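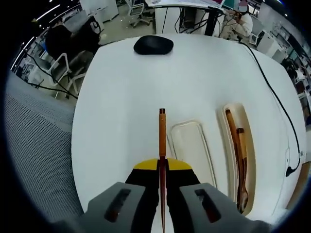 Wooden chopsticks on a white table.

Search this site Enter keywords

Opinion | Food & Public Policy

The Case for Washing Up

By Revathi Rajan

The Berkwood city council will decide in February whether restaurants with more than 10 seats must offer reusable tableware to customers who eat on the premises. The council should adopt the measure, and it should do so without the two-year delay that several members have proposed.

The objections deserve a fair hearing. Owners of small restaurants fear the cost of a dishwasher, the water it uses and the hours of labor it requires. Those with narrow kitchens have a further concern, as many were fitted out on the assumption that plates and forks would go into the trash. A grant of $2,544 per business, as the draft now provides, will not pay for a remodeled kitchen.

It will, however, pay for a good deal. The draft permits restaurants to share a washing service, and the neighboring town of Lekard has allowed such an arrangement for years. Its businesses lease their dishes by the crate, 100 pieces at a time, and return them unwashed at closing.

The council has received 533 written comments on the proposal. Many of them ask why the city should concern itself with forks at all. The answer is that the city already does. It collects the discarded ones, hauls them to the Prustetti Road transfer station and bills every household for the service, including households that seldom eat out.

Filed under: Local Government, Dining, Waste
10 comments | Share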